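Pinavik Community Sewing and Repair Program
Progress report to the Gittins Fund, second period
Prepared by Britt-Marie Grønli, program manager

Summary

The program is on schedule in Timosby and one month behind in Asinby. Spending is within the approved budget. We ask for one change to the plan, described under Requests.

Work completed

The Timosby workshop has been open through the whole period. Visitors bring in clothes, bedding and household textiles and learn to mend them with help from our staff. We logged 657 items over the period. Most were trousers, jackets and children's outerwear. Curtains picked up in August, when families were moving into the new apartments by the school.

The evening course ran twice, with 43 people enrolled in total. It covers hand stitching, patching, zipper replacement and basic machine use. Sølve Løken taught both rounds and rewrote the zipper session after the first one, which had tried to fit too much into a single evening. The second group had time to finish a full replacement before going home.

We also started taking in donated fabric. Donors leave it at the front desk between 4 and 6 p.m. It is washed, sorted by fiber and weight, and put on open shelves. Cotton and denim go quickly. We have more polyester lining than we can use and have stopped accepting it for now. 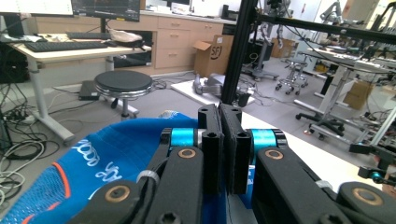

Sorting takes longer than we planned for. The original budget had it as part of the front desk job, but the desk is busy during the same hours that donations come in. Folke Holmgren has moved the sorting to mornings, which works as long as the washing was done the day before. Labels with care symbols are often missing, and those pieces are washed cold and marked as unknown.

Asinby

The Asinby room was supposed to open at the start of the period. The landlord had to replace the wiring before we could run irons and sewing machines on the same circuit, and the electrician was not available until later than promised. The work has now passed inspection. Tables and lighting are in place and the first machines have been moved over from storage. Abelardo Navarrete will run the room and has been working shifts in Timosby to learn the intake system.

Problems

Two of the older sewing machines in Timosby have worn feed dogs, and parts for that model are hard to get. We have set them aside and are using them for straight stitching practice only.

Attendance at the midday drop-in is low. We tried a later start, with no clear effect. Njål Sjögren is asking regular visitors which hours would suit them and will have an answer before the next schedule is printed.

Budget

Rent and wages are as planned. Supplies are slightly over, mainly thread and machine needles. Because Asinby opened late, its utilities line is underspent.

Requests

We would like to move $500 from Asinby utilities to supplies. The total would not change.

Next period

Asinby opens for drop-in first and adds the evening course once the room has been running for a month. In Timosby we will repeat the course and add a session on mending knitwear, which visitors have asked for. The next report will include attendance for both sites.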